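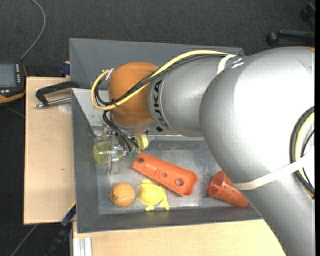

KUKA arm over a grey bin

Speaker notes – owners' club winter talk, December, doors 7.30

Slide 1. Wait for the bar queue to sit down. Title is "The van they should have let us buy". Say it once and leave it up.

Slide 2. Start with the complaint. Clumska has sold a perfectly decent small van for years, the Mivel, and has never put the good engine in it. The good engine goes in the hatchback, where it hauls one person and a gym bag. The van gets the diesel, which sounds like a drawer of spoons. Pause for the diesel owners to object.

Slide 3. Why we think it fits. Same floor, same front subframe, same gearbox mounts. The wiring loom is different, and I'll come to the wiring loom. I have put off coming to the wiring loom for most of a year.

Slide 4. Costs. Donor hatchback, rear damage, 1,781 pounds. Parts on top of that, 3,871 pounds. Do not read out the total. Somebody will do it on a phone anyway. My own hours are not on the slide, for domestic reasons.

Slide 5. The loom. The van's body computer wants to hear from a diesel pump every few seconds and sulks if it doesn't. Pirkik sell a box that fibs to it. The first one I fitted fibbed about the wrong things and I had wipers whenever I braked. The second one works. Keep the receipt, is my advice.

Slide 6. Weight. The petrol lump is lighter over the nose, so the van sat 19 millimetres high at the front and looked surprised. Hatchback springs cured it. Ask who has done this on the earlier shape – there's usually one at the back.

Slide 7. Driving it. Quick enough. Noisy, as it has a tin box for a back half. I lined the load bay with carpet and it now sounds like a tin box with carpet in. Mention fuel, move on before questions.

Slide 8. Paperwork. Tell the insurer before you turn a spanner. I rang after, and was on hold long enough to bleed the brakes. Change the engine number and fuel type on the logbook too.

Slide 9. Would I do it again? Say yes. Then mention the Wi, the seven-seater, same floor, also diesel only. There is one for sale 438 miles away and I have not rung about it yet.

Questions until 9. The projector has to go back in its cupboard.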